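Weekend Breakfast Cook, Fetham House

Fetham House – Kitchen – Part time – Posted in July

Fetham House is a residential center for adult education. People come to us for short courses in bookbinding, local history, choral singing and a few other subjects, and most of them stay on site for two to five nights. We have 27 guest rooms, one dining room and a small kitchen that turns out three meals a day when a course is running.

We are looking for a breakfast cook to cover weekends and some public holidays. Our current weekend cook is moving to the weekday team in the fall, and we would like the new person to overlap with her for at least a month.

The work

Your shift starts at 5:45 a.m. and ends at 1:15 p.m. You will open the kitchen, bake off the bread and rolls that were shaped the night before, and have the hot breakfast ready by 7:30. Service runs until 9:15. After that you clear down, check the deliveries in, and get the cold lunch ready for the cook who takes over from you.

Breakfast is eggs to order, oatmeal, potatoes, one cooked vegetable, fruit and a baked item that changes daily. We do not run a large menu and we do not plan to. What we do serve is cooked that morning, and guests notice when it isn't.

On a normal weekend you will cook for 20 to 30 people. Twice a year we host an open day with a pancake breakfast on the lawn, and last year we served more than 131 plates. You would have two extra people with you for those.

You will also keep the allergen sheet up to date. Every course has a few guests who cannot eat gluten, dairy or nuts, and their meals are prepared first, on a separate counter, with separate pans.

What we need from you

At least one year of paid cooking work, in any kind of kitchen. School, hospital and camp kitchens all count.

A current food handler card, or willingness to get one before your start date. We pay the fee.

The ability to lift 40 pounds and to be on your feet for most of a shift.

Reliable transportation. The first bus from Plelo does not reach us until 7:05, so it will not work for this job. There is free parking behind the kitchen, and a covered rack for bicycles.

Baking experience is useful but we can teach you our recipes. Spanish is also useful, though not required.

Pay and conditions

The rate is $21.50 an hour, with time and a half on public holidays. Shifts are paid in full even when a course is canceled at short notice. You get a meal on every shift, two sets of kitchen whites, and an allowance of $90 a year for shoes. After six months you may take one of our courses each year at no charge, if there is a place open.

Fetham House closes for 9 days at the end of December. The closure is paid, based on your average hours.

How to apply

Send a short letter and a list of the places you have worked to Sutrisno Mangundap, Kitchen Manager, Fetham House, 1007 Angelovski Road. You can also leave it at the front desk between 8 a.m. and 6 p.m. A resume is fine but we do not insist on one. Please put "weekend breakfast" on the envelope – we are also hiring a gardener and the mail gets mixed.

We read applications as they come in and will stop when the job is filled. If we would like to meet you, we will call to arrange a paid trial shift of three hours. You will cook a small breakfast with what is in the kitchen and sit down with two of us afterward to talk it over.

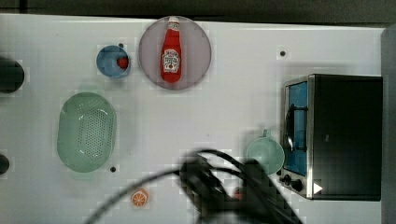 Trial shifts are held in the morning, after service, and you do not need to bring your own knives. Tell us when we call if there are foods you do not handle for religious or health reasons, and we will plan the shift around that. We answer every application, including the ones we turn down, normally within two weeks.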